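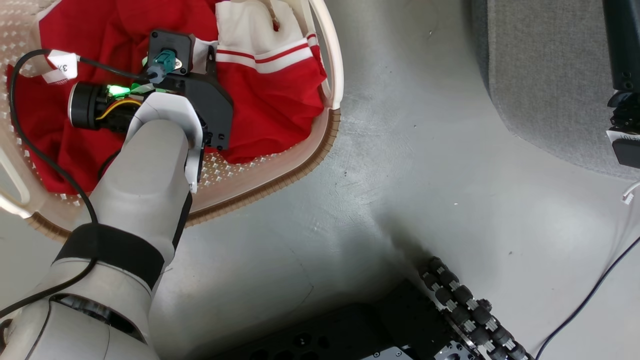 Search this notebook... Go

March, Sunday. Trerdale workshop. Spin dryer, second go.

Carried on with the Viler because I didn't believe the first set of numbers and I still half don't. The claim on the lid is 3000 revs a minute and "towels almost dry". Almost dry is doing a lot of work there. Almost dry compared with what, and who felt the towel?

Same load as before, old cotton hand towels with no softener, washed on their own. Left them hanging by the heater all week so I could get a proper dry weight. Dry weight on the Sugiyama scale: 1160 g. Zeroed it twice, and weighed the load again after a cup of tea to see if it drifted. No drift I could read.

Washed on the usual cotton cycle with the machine's own spin at the end. Should have weighed them straight out of the drum. I did, and then wrote the number on the back of a delivery note which has gone out with the recycling, so the one figure that would settle the argument is missing. Will have to be done again.

Into the Viler then. It walked across the floor the first time until I took the lot out and packed it evenly. Water comes out of the spout in a rush to begin with and then dribbles. I ran it far longer than the leaflet says, 15 minutes all in, in short bursts with a rest between so as not to cook the motor. As far as I could tell by eye nearly all the water came in the first couple of bursts. I don't trust my eye much here. A jug under the spout with marks on it would have told me.

Weight after: 1434 g. So 274 g of water still in the towels, a bit under a quarter of the dry weight. Better than I expected, and I've checked the subtraction. To the hand they felt cool and slightly clammy. I would not have put one away in a cupboard, and I would not have called it almost dry if I'd been selling it either.
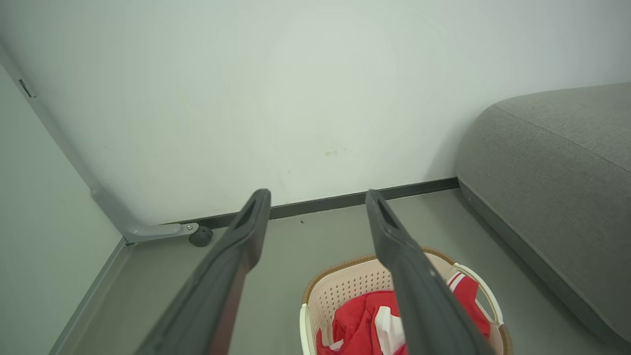
What bothers me is the next step people take, which is "so it pays for itself". The sum on the Wandix advice page goes: spin dryer uses next to nothing, tumble dryer uses a lot, therefore buy a spin dryer. But most people asking the question already have a washing machine that spins. The saving is only the difference between what their machine leaves in and what the spin dryer leaves in. If your machine is old and feeble that may be a big difference. If it's newish and you've simply never turned the dial up, try turning the dial up, which is free.

The page doesn't say what load was used or how wet it started. It doesn't say whether the "after" weight was taken at once or once the towels had sat about. Mine lose weight just lying on the bench, so that matters. It also matters what you spin. Towels flatter the machine, in my view: thick, open, hold lots of water, give it up easily. I'd like to see it with jeans, or a duvet cover that balls up round a pillowcase.

Things I got wrong today, so I don't do it again:
- lost the weight straight from the wash (see above, idiot)
- heater was on for part of the morning and off for the rest
- didn't write down the spin setting on the washing machine, only that it was "the usual"
- one load, once. This isn't a result.

Tried the plug-in meter as well but the reading jumped about every time the motor started, and I don't know how fast it samples. Left it out. I'd sooner have no figure than that one.

For next time: jug under the spout, weigh after every burst, stop when two weights match. Then the same towels with the washing machine on its slowest spin and again on its fastest. If fast spin plus Viler ends up close to slow spin plus Viler, then at least we know where the floor is. Jeans after that if anyone will lend some.

Noise: loud, a rising whine. Not measured. Lid catch is stiff and I don't like it.

Comments

from the front bench: Your delivery note was in the blue tray, not the recycling. Can't read the number though, there's tea on it.

anon: We've had a spin dryer for years and it IS worth it, things dry overnight on the airer. Never weighed anything in my life.

reply: Overnight before you had it, or only after?

anon: Fair. Don't remember.

from upstairs: You can have my jeans. Around half of them have paint on, does that count as weight?

Recent entries
Does a full kettle furr up slower than a half-full one
Draught tape, one winter on
Wandix airer: the joints again
Checking the Sugiyama scale against bags of sugar
Trerdale workshop heater, fuel log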